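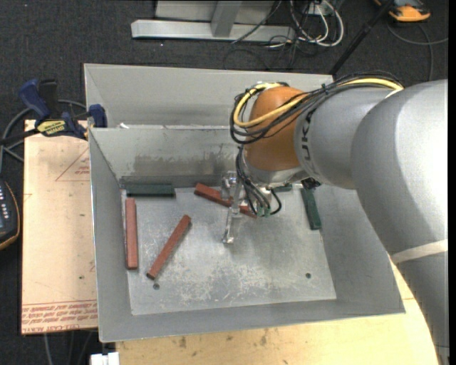
Figure 5.1 A robot arm with its gripper over an open metal bin.

Chapter 5
Weight, Volume and Density

In June, the port at Sonton takes in grain, gravel and sawn timber, often on the same morning. All three are sold by weight, but the sheds they go into are measured by volume. The people who run the port have to move between the two all day long, and a mistake can mean a shed that is full before the ship is empty.

This chapter is about that kind of working. You will have met mass and volume before, in Chapter 2, as two separate measurements. Now we put them together.

The density of a material is its mass divided by its volume. Fresh water has a density close to 1000 kilograms per cubic metre, which makes it a handy thing to compare others with. A solid block with a lower density than this will float in fresh water, and one with a higher density will sink.

Aba Alhassan keeps the records at a small dairy in Dikthorpe. One Sunday she weighed 100 litres of a salt solution used for cheese and found that it had a mass of 104.9 kilograms. A cubic metre is 1000 litres, so the density of the solution was 1049 kilograms per cubic metre. She did not need to weigh a whole cubic metre to find this out. Density stays the same however much of the material you have, as long as the material is the same all the way through and the temperature does not change.

Loose materials need more care. A heap of gravel is partly stone and partly air, and the figure you get depends on how tightly it has settled. For these we use bulk density - the mass of the heap divided by all the space it takes up, gaps included. Section 5.3 deals with this, using figures from the Akpalu quarry and the grain store at Wurnska.

Before you start, make sure that you can:
change grams to kilograms and back
change litres to cubic metres
find the volume of a box and a cylinder
rearrange a formula with three letters in it

If any of these gives you trouble, go back to the exercises at the end of Chapter 2.

5.1 Measuring density

To find the density of a solid block, you need a balance and a ruler. Measure the length, width and height in metres and multiply them together to get the volume. Then find the mass in kilograms and divide it by the volume. Write down the units at every step.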